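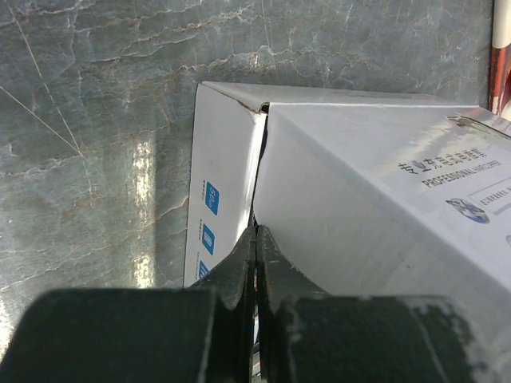 December, nearly midnight

The clippers came! I have been waiting on these like a kid, and I only got to them after supper because Alina stayed on the phone forever (I love her, but still). It's a plain white box, "PROFESSIONAL HAIRCLIPPER" on the front in black capitals with a line of Chinese above it, and a cute little round blue and white logo. One corner is a bit creased and there's a gap along the seam, so I had a small panic about it, but I don't care what the box looks like, I'm keeping it anyway for the drawer under the bathroom sink.

So that's the end of paying 60 every time the boys get shaggy! Lăcrămioara is coming over with her two and we're going to do a whole haircut evening in the kitchen, old sheet on the floor, stool by the window, soup on the stove. She cut hair for years back in Desitz and she says she'll show me how to do around the ears, the part I always mess up. I offered to let her practice on me and she laughed so hard she had to sit down.

I cleared the whole bathroom shelf tonight to make room. Found 2 combs I thought were gone for good, plus the good scissors! Everything else went in the blue basket and I'll sort it when I feel like it.

Must remember: a cape, or a big towel and a clothespin. Charge them overnight before she comes. And ask Alina if she wants her bangs done too, she's been complaining about them since October.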